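November 9, 2023
By the training room coordinator, Jastthorpe

Speaker notes: looking after the wristed instruments and the practice pads

Good afternoon and thank you for coming to Jastthorpe. Wait until the door is closed, the corridor is loud at this hour.

I start with why I asked for this slot. In March we opened the cupboard and found 2 instruments that we could not use. The jaws did not close well and in one of them the cable had jumped. The repair took 22 days. During this time the Drurnach group had to share one station, and they were very patient with us, but I do not want to ask them a second time.

(Pause. Ask who has used the practice pads before. Probably half of the room.)

First part: the pad. Our pads are from Kleinschmidt and they are soft on purpose. A soft pad forgives a hard push and then the learner does not notice that he is pushing. So please say it aloud in your sessions: touch the pad, do not lean on it. When the surface has cuts, turn the pad before you open a new one. When both sides are cut, write it on the sheet at the door. Please do not put the pad back in the drawer with the cut side down, we all know this trick.

Second part: cleaning after the session. Wipe from the shaft towards the tip, never back. Open the jaws with the wheel and not with the fingers. I know that fingers are quicker. Use the small brush in the blue cup, not the one with the long handle, which is for the trays only.

(If somebody asks about the Rindo spray: we have stopped to buy it. The old bottles can be finished on the trays.)

Third part: what to look at before you start.

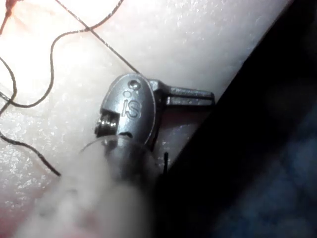 It takes less than one minute when you have the habit. Begin with the jaws. Look along their length and see if the gap between them is even. If one jaw stands higher than the other, put the instrument aside. Then go to the slot in the side of the housing, where you can see the shiny ridges packed tightly together. They must lie next to each other. If you see one crossing over its neighbour, stop there and do not try to push it back with a needle.

After this, look at the place where the jaws join the oval body. There is a gap below the bracket, and in such gaps old material from the pads likes to stay. The letters "IS" on the face are useful also: agree in your group that everybody holds the instrument with the letters up during the check, then you all speak about the same left and the same right.

(Slow down here. Last time I was too fast.)

About money, only shortly. A repair costs us some 900 euros, and the budget for next year is not bigger. I do not say it to make anybody afraid of the instruments. Please use them, they are there for practice.

Questions. If there are none, ask the Drurnach group how they store the pads over the weekend. Then hand out the check cards and remind them that the sheet at the door needs a date and a station.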